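4.2 Before Each Recording Session

1. Wipe the work surface. Crumbs count as objects, and the Sillora gripper will treat them as such.

2. Open the fingers all the way and look at both pads. Scuffs are normal wear. Log any chipped edge on the Okon sheet, including the one you're sure was logged last December.

3. Check the screws by hand. Finger-tight is a figure of speech here; use the driver. 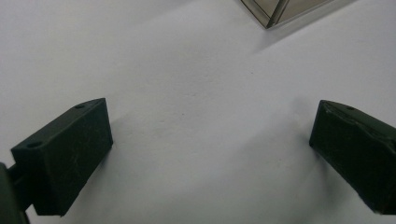 4. Close and open the fingers 10 times with nothing between them. A thumb is something.

5. Put the first object down and take your hands away before you press Record.

CAUTION: Stop after 40 minutes and rest for 13. The gripper doesn't get tired. You do, and it shows in the grasps.

NOTE: Keep spare pads in the Harard drawer. Pads from the Akande kit look the same and fit almost as well, so label them.

Revised September 2026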